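Travano lab spells words one tile at a time to build a teaching set for its two-armed robot

A small robotics group in Travano has started recording its two-armed machine putting letter tiles in order on a wooden tray, one word per recording, and plans to keep going through September.

The work is being done by Jastalano, which rents space on the second floor of the old Desjardins building. The company is gathering examples for a learning system called Taro. Taro has no written rules for how to pick up a tile or where to set it down. It gets recordings of the job done from start to finish, with the arm positions and camera views saved together, and it is trained to produce the same kind of motion by itself.

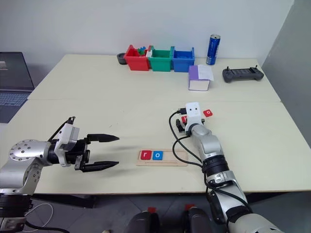
Word building was picked as the task after an earlier round of block stacking, which the group found too easy to be of much use. A word has to be built in order, and a tile set down crooked gets in the way of the next one. The tray has a groove in it that keeps the letters in line, and an "r" and an "o" side by side at the left leave open space for whatever comes after them. Loose tiles can wait on the table near the gripper, as another "o" does in this take. The operators are told to move at a normal pace and to fix small mistakes on camera, so that the system also learns what a correction looks like.

Each operator works a 13-minute block and then trades off. The group says people get sloppy after that, and that sloppy motion shows up later in what the system does. Two people share the station during a session. One runs the arms, and the other starts and stops the recording and writes a short note on each take.

The notes matter more than the company expected. In the first weeks, takes were marked only as good or bad. Now there are 6 labels, including one for a tile that was dropped and picked up again and one for a letter that went down facing the wrong way. Takes with problems are kept. Only takes with missing camera data are thrown out.
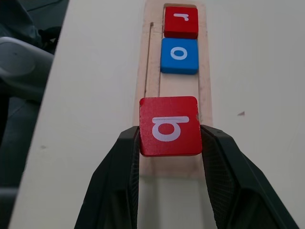
Recordings come from more than one point of view. One camera looks across the tables, and smaller ones ride near the grippers. The wide view helps the system find the tiles and the tray. The close views are meant to help with the last bit of travel, when a tile has to line up with the groove. Jastalano tried training on the wide view alone last year and found that the arm would reach the right area and then miss by the width of a finger.

The word list is short for now. The five-letter words were chosen so that some letters come up twice, which forces the system to deal with more than one tile that would be correct. The colors of the tiles are not tied to the letters, and the group wants it that way. An early version of the system had begun to choose by color, and operators now mix the tiles between sessions so that the same word comes out in different colors.

Lighting and table position are also changed on purpose. The tray is shifted or turned a little before each new block of takes. The company says a system trained on one perfect setup tends to fail as soon as someone bumps the furniture.
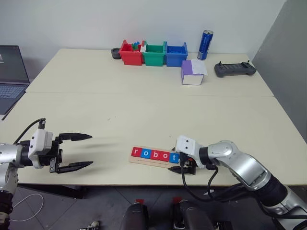

The finished word "robot" on the letter board, in red and blue tiles.

Jastalano has not said how many takes it wants before training starts again. A first test on the new recordings is planned for the end of the month, using words the system has seen. A second test will use words that are not on the list but share the same letters. The group expects the second one to go badly at first and plans to record more takes based on where it fails.

The company would like to try longer words next, along with a second tray so that both arms can be kept busy. It is also looking for part-time operators. No robotics background is needed, and training takes one afternoon. Shifts start at 2 p.m., and applications can be dropped off at the front desk of the Desjardins building.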